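**Small kitchen, too many containers** (a thread)

1/ My sister-in-law Titilayo Onyeka visited in November and opened the cupboard over my stove. She closed it again very slowly. So this week I am finally sorting my containers, and I will write it down here so I cannot give up in the middle.

2/ First I took everything out and put it on the table. I counted 76 containers. I live with one other person and a cat. I had to sit down and drink tea.

3/ My rule is simple. If the lid is missing, it goes. If the lid closes but I must hit it with my hand, it also goes. The Grabner boxes were the worst for this, they were nice for one year and then every corner lifted up.

4/ The Skalter glass jars all stay. They are heavy and a little ugly, but rice stays dry in them and I can see when it is finished. I only wish they were not so tall. Two of them must stand on the lower shelf next to the oil.

5/ The difficult group is the candy containers. My neighbor Adaeze Briggs says you should never keep packaging, because the shop already used it to sell you something. I understand her, but I disagree.
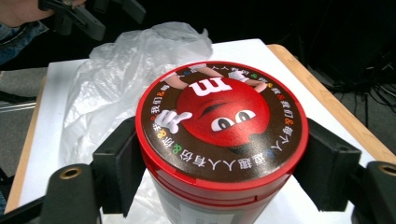
6/ A good candy container is already a good jar, and you did not pay extra for it. Look for a round body and a wide top, so that a spoon can go in. I also like when it is a strong color, because then I do not need to read any label in the morning. The M&M's one has a bright red body, and the red character has his face right on the lid, so even from above I know which one it is. I decided it will hold the tea bags.

7/ Before you use one again, wash it with warm water and dish soap, and leave it open for one night. If it still smells of chocolate, put in a spoon of baking soda and wait one more night. Tea takes every smell, so please don't skip this.

8/ Something I learned too late: measure the shelf before you sort. Mine is 414 mm wide inside. I bought a Brutley rack for it and the rack did not go in. The shop took it back on Tuesday, but the bus ride was long and the box was bigger than me.

9/ Result for today: 10 boxes without lids are in the recycling bag, and the drawer under the oven closes again. The spices are still in a soup pot. I will do them tomorrow after work.

10/ If somebody has small Gekska spice tins that they don't use, please write to me. I need the 200 ml size, with the flat lid.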